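How to compare two gripper settings in simulation before you touch the real arm

September 27, 2020

In this tutorial I explain how I compare grippers on a Franka Emika Panda arm when the whole test runs in a simulator.

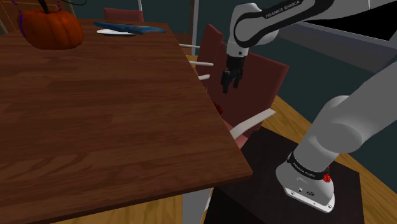

The method is simple and does not need a strong computer. You need one room model, one arm model, and a small number of objects which stay the same in every test. I prepared the files for our small project Stimix in August, and since then I changed them only a little. If you use another simulator, the names of the menus will be different but the order of the steps can stay.

What we compare

We have two finger models for the parallel gripper. The first is the standard one with two short fingers. The second is called Prakomus, and it has longer fingers with a softer contact surface. On paper the Prakomus looks better for round things. I wanted to see if this is true also for flat things, for example a plate on a dining table.

Step 1. Fix the room

Load the dining room and do not move anything after that. In my first tries I was moving the chairs a little between the tests, so that the arm had more space, and then I could not compare the results. A chair near the table edge is a real obstacle for the elbow and the wrist, and it is good to have it there. Save the room as a separate file and make it read-only.

Step 2. Place the base

The arm should stand on a fixed pedestal next to the table. Check the reach before you do anything else. Send the gripper to each corner of the area where you will put objects, one after the other, and look if the controller gives a joint limit warning. If it does, move the pedestal closer by a few centimeters and start this step again. Write the final position in your notes.

Step 3. Choose the start pose

Every test must start from the same pose. I use one where the gripper hangs straight down, beside the table and not over it, with the fingers a little open. From such a pose the arm must first lift and then travel over the edge, and you will see early if the longer fingers need a higher path. With the Prakomus I had to raise the first waypoint by 60 mm.

Step 4. Set the contact values

This is the step where most of my mistakes happened. The friction value of the fingers and the friction value of the object are mixed by the simulator, and each simulator mixes them in its own way. Please read the manual of your version. I keep the object values constant and change only the finger values. Also make the time step small enough. With a large time step the object shakes between the fingers and jumps out, and you may think that the gripper is bad when only the calculation is bad.

Step 5. Run the tests

For each finger model I run 232 grasps. The script takes a random position of the object, but the random seed is the same for both models, so both get the same positions. Each grasp has one of these results:

held: the object is still between the fingers after 3 seconds in the air
slipped: the object was lifted and then fell
missed: the object was never lifted
stopped: the arm touched the table or a chair and the controller stopped it

Do not put "stopped" together with "missed". The first is a problem of the path and the second is a problem of the fingers.

Step 6. Look at the replays

The table of results is not enough. Save the replay of every grasp which was not held and watch it at slow speed. I had 124 such replays for both models together, and it took me one long evening. Many of the slipped ones came from a gripper that closed before the arm stopped moving. I added a short wait in the script and ran everything again.

What I would choose

For round objects I stay with the Prakomus. For a plate I prefer the standard fingers, as the long ones bend a little when they take a thin rim from the side. Our real tests will be in Pritwood, on a table of the same height. If you repeat this with other fingers, keep the seed and the room file, and write down which version of the simulator you used.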